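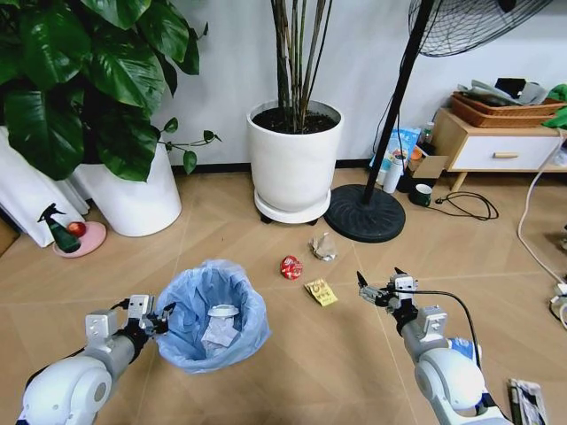

Stellitz build: tidy-up task and where things are at

The two-arm build known as Stellitz has moved off the bench and onto floor work. The job for March is a plain one: one arm holds a small bin steady by the rim, the other picks up litter and drops it in. It sounds easy and has taken most of the month.

Holding the bin was the first problem. A lined bin is slippery to grip, as the bag slides over the rim and the fingers end up closed on a fold of plastic with nothing behind it. We now bring the left gripper down over the edge so one finger goes inside and one stays outside, then close slowly. The bin used to get dragged sideways on most tries. With the slower close it mostly stays where it is. Turning the grip force down helped as well. At the old setting the rim bent.

The picking arm is still the weaker half. Crumpled things are fine because there is always something sticking up to pinch. Flat wrappers are hard. The fingertips need to get under an edge, and on a timber floor they skate along the top. We tried rubber sleeves cut from bicycle tube, which gripped well but made the tips too fat to get under anything. The bare metal tips are back on for now. If anyone has thin silicone sheet left over from another job, please leave it in the Stellitz tub on the bottom shelf.

We ran 100 pick attempts with the present settings, split between balled paper, foil and flat wrappers. Of the misses, 40 were on flat wrappers, and most of those were the tips sliding over. The foil went better than expected. The full sheet is pinned up beside the drill press, and the same figures are in the project folder.

Cables came up again. The run along the outside of each arm is long enough for full reach but hangs in a loop near the wrist, and twice it has hooked on something low. Moving the ties closer together on the forearm is the next thing to try. Please don't shorten the cable itself. We did that on the Grube arm and had to make up a new one.

Software is unchanged apart from one fix. Brirnuta, our control program, used to let both arms head for the bin at the same time. The picking arm now waits until the holding arm reports it is closed. It adds a short pause to every pick and has stopped the knocks. Anyone running the older version at home should update before trying a two-arm task.

Still to do before the open day:

Thinner grip pads for the picking arm
Cable ties respaced on both forearms
A second stop button that can be reached from the far side
Write up the bin grip settings so they can be used on Jaser

The next build session is 27th March in the main workshop. Bring safety glasses, and clean rubbish if you have it: chip packets, foil and lolly wrappers are all useful. Rinse and dry them first, please. The last lot brought in ants.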